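Uston Releases Shim Tabletop Line: Serving Trays, Round Pan and Amber Glassware for Small Dining Areas

Rotport, 2025-02-07 – Uston, a maker of tableware and serving equipment, today released Shim, a line of trays, pans and drinking glasses intended for small dining rooms, office kitchens and self-service counters. The line contains 19 items. All of them can be ordered separately, and replacement pieces will remain available for as long as the line is in production.

Shim is built on a single set of outside dimensions. Trays, pans and glasses were drawn up together so that pieces from each group can share a table or a storage shelf. Earlier Uston lines were designed one product group at a time, and customers who mixed them often had to buy trays from other suppliers. Shim replaces two of those earlier lines, which will be sold until stock runs out.

The main carrying piece is a large black rectangular tray with rounded corners and a raised rim. It is used with a round black pan that has a low rim and a flat, matte interior. The pan sits directly in the tray, toward one end, and the remaining part of the tray is left for cutlery, bread or a folded napkin. 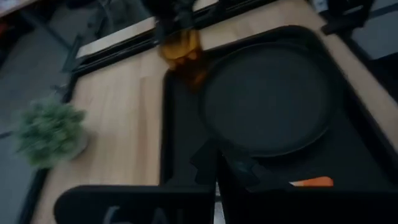
Black rectangular tray with round pan on a pale wood tabletop, with an amber item and a small artificial potted plant.

Dark colors were selected for the tray and pan after a review of customer orders. Uston sells most of its serving pieces to sites with pale wood tables, where a black tray is easy to find and the edges of a place setting are clear to guests and staff. A gray version was considered and dropped. The company does not plan to add further tray colors this year.

The glassware group is made in amber only. The Shim drinking glass has a faceted, diamond-cut pattern that swirls around the body, and a slightly flared rim. The facets give the hand a firmer hold than a plain wall, and they reflect light from several angles, so that a single glass can be used on a gray or metallic surface without further decoration. On reflective surfaces the base of the glass also throws a warm orange color onto the table.

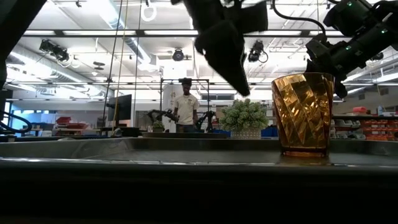

Amber drinking glass with diamond-cut pattern on a silvery gray table surface. Green plants in the background.

"The glass took longer than the rest of the line," said Vojtěch Matoušek, product manager for tableware at Uston. "We made 3 versions of the pattern. The first had larger facets and looked good in a drawing, but the wall came out uneven near the rim. The version we are selling has a finer cut and a rim that opens slightly. It stacks poorly, and we say so in the data sheet. Customers who need stacking glasses should look at our plain series."

Before release, Shim pieces were placed with 138 households and small businesses. Of these, 135 returned a completed questionnaire. The most frequent request was for a tray rim that could be gripped from any side, and the corner radius was increased in response. Several respondents also asked for a lid for the pan. A lid is in development and is scheduled for September.

Table arrangement is covered in a printed guide supplied with each tray. It recommends keeping plants and other decoration to the side, with open table between them and the tray, so that the tray can be lifted out without moving anything else. Small potted plants are suggested for narrow tables. Larger plants are better placed on a separate surface behind the dining table.

"Most of the guide is spacing," said Vendula Slanina, who wrote the text. "People put the plant down first, in the middle, and then the tray has nowhere to go. We start with the tray."

Distribution is handled by Skullex, which also supplies spare parts for Uston's existing lines. Orders placed through Skullex ship from the Rotport warehouse. Trade customers can request a sample set of one tray, one pan and one glass. Sample sets are charged at list price, and the amount is credited against the first full order.

Care instructions, dimension drawings and the glass data sheet are available on request from the Uston press office in Rotport.

About Uston
Uston designs and sells tableware, trays and serving equipment for homes and small businesses. The company is based in Rotport.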